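Curved vs parallel fingers for bed linen

eze_bench
Has anyone compared curved and straight parallel fingers on fitted sheets? Same controller, same head camera. The Flasto straight pair keeps pinching mattress along with fabric.

m_aaltonen
Curved, segmented ones for me. On a creased sheet you want the tip to come in under a ridge, and a flat pad can't.

Loton19
Disagree. Curved tips hide the contact point from the head camera. I'd take straight fingers and a wrist camera. My log has 987 grasps on straight pads, 611 of them clean.

m_aaltonen
Clean on what fabric, though? Khaki sheet, wrinkles bunched towards the far corner:
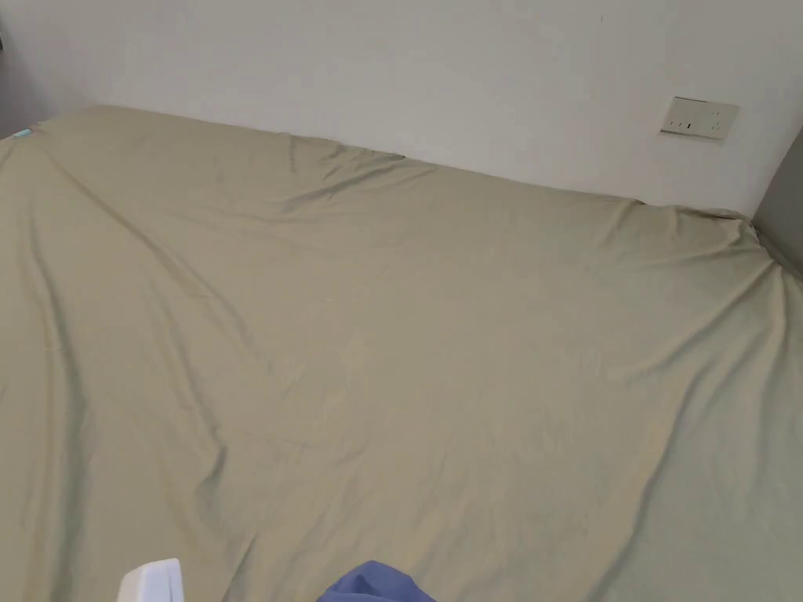
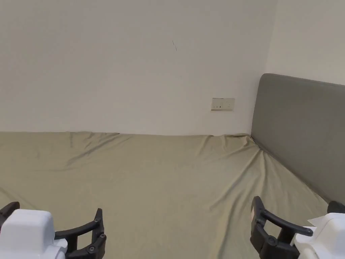

Second one has the jaws open, black curved fingers, white housings. The folds are shallow and low contrast in both - I'd worry about that before finger shape.

Loton19
Polycotton, pulled tight. Fair point on contrast.

eze_bench
What grip force should I start with on thin cotton?

m_aaltonen
Start at the lowest setting your controller will hold steadily, then go up in steps of 2 N until the fabric stops slipping.

Loton19
I'd use smaller steps than that on the Prolura controller.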